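Laundry robot kit, week one and a bit

February 27, 2021

OK so quick one before I have to return the van. A few of you asked whether the Cliduvach two-arm starter kit is worth it and I keep saying "post coming" and then no post. Post is here. Sorry for the wait.

Background for anyone new: I've wanted a pair of arms for cloth work since November, when Steinar Laxdal let me play with his for an afternoon and I lost the whole afternoon. Looked at Zondodum first. Nice arms, silly lead times. Bjarnason only sell to companies and I am very much a guy with a desk. Cliduvach had stock and answered email the same day. Decided.

What comes in the box, or boxes (3 of them, one is mostly foam): both arms, controllers, wrist cameras, a bag of fasteners, and a cable bundle that will eat your floor. Get velcro straps. I didn't and I trip on something every time I go round the back.

Setup took me a full evening. Manual says 50 minutes. It's a good manual up to the part about calibration, where it just says "repeat for second arm" and then the second arm wants everything in mirror order. Wrote to support, got Judite Moreira, who sent me a corrected page the next morning. So that's a point for them. She also told me which bolt not to overtighten, a bit late for one bolt.

Table matters more than I thought. You want plain, matte, and big enough that the arms aren't reaching past each other. Put down tape so you have somewhere to start from when you've moved everything and forgotten where it was. Mine is already getting scruffy, will redo it with something tougher.

Now the cloth stuff. The pitch on the product page is garments, so garments is what I've been throwing at it. Mostly dark tops, which is the mean option. Dark fabric on a pale table is easy to find, fine, great. Finding the edge of a sleeve inside a dark heap is a diffrent problem. Picking up: good. Picking up one layer when I want one layer: sometimes. Spreading a thing flat: getting there. Folding: don't ask yet.

I've got about 8 hours of actual arm time on it so far. Impressions in no order –

Fingers grip harder than you'd expect. Turn the force down before the first run, the default is too much for anything knit. I have a stretched collar to prove it.

Wrist cameras are better than the price suggests but you get a lot of your own gripper in view. Down close it's half gripper, half whatever you're after. You do get used to it, and the software doesn't seem to care. I'd still trade some of that for a wider angle.

Two arms really is the thing. I tried everything with one first to keep it simple and it was worse in every way. One arm holding and one arm pulling, suddenly it's obvious what cloth wants from you. Should have started there.

Noise: low. My neighbor has not knocked.

Software is the weak bit. Runs save fine but the names are just numbers and there's no notes field, so good luck finding the nice one from Tuesday. The companion app from Oltel does let you tag things, costs extra, and I'm too cheap for now. Also the stop button in the window is tiny. Make it huge, please, whoever reads this.

Price. I paid just over 1,000 for my half, splitting it with Steinar, who gets it every other month. On my own I would of waited for a sale. If you only want to pick up blocks then get one arm and keep your money. For shirts and towels and so on I'd say yes, with the caveat that you'll be doing a fair bit of the thinking yourself.

Still to try: towels, something thick like a hoodie, and the other finger pads. Comments are open, but I'm slow this week.

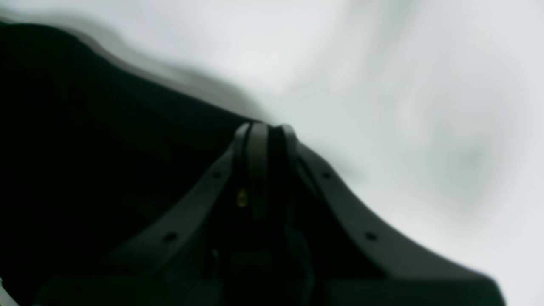
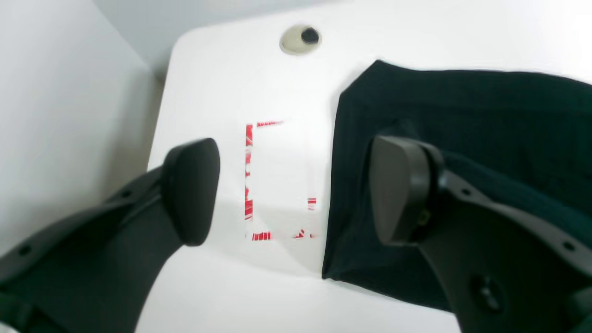
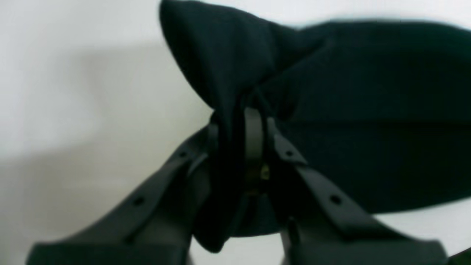
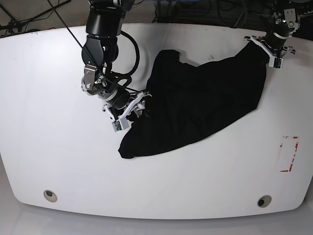 Cliduvach kit, gripper views plus one of both arms on the cloth (last one).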